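Unit 6: Animal models in hearing research

Handout, Jun 5, 2025

Mice are the usual choice for studying age-related hearing loss. They are cheap to keep, and their inner ear is built much like ours. The range is different, though. Mice hear best at pitches far above human speech.

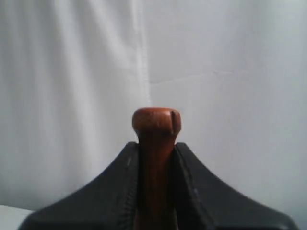

Hair cells do not grow back in adult mammals. In birds they do, which makes chicks useful for repair studies. Read section 2 of the Birkell reader before lab and bring your notes on noise exposure.

Terms to know: cochlea, hair cell, threshold, ribbon synapse.

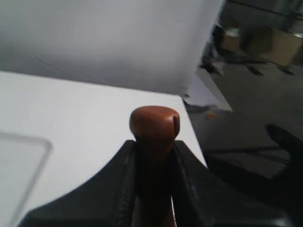 A threshold shift can be temporary or permanent. Synapses may be lost even when thresholds recover -- a standard hearing test can miss this.

Problem set: questions 1 to 5, due at the next meeting. Show units on every graph.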